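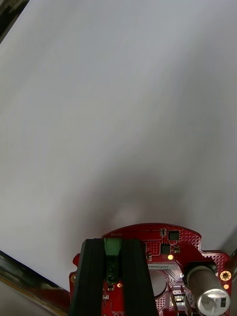
Figure 6. Wrist camera view over a clear work surface, driver board powered.

6.3 Checking the camera view

1. Clear the work surface under the gripper. A plain, pale surface is best.
2. Switch on the supply and wait 30 seconds.
3. Open the camera window. The red driver board should fill the lower part of the view, with the green terminal connector left of center.
4. Check that the LED on the board is lit.
5. If the lettering on the board reads backward, turn on Mirror in the camera settings and save.

Note: A soft shadow next to the board is normal. Set exposure to 200 if it hides small parts.

CAUTION: Switch off and wait 20 seconds before touching the terminals. The capacitor holds a charge.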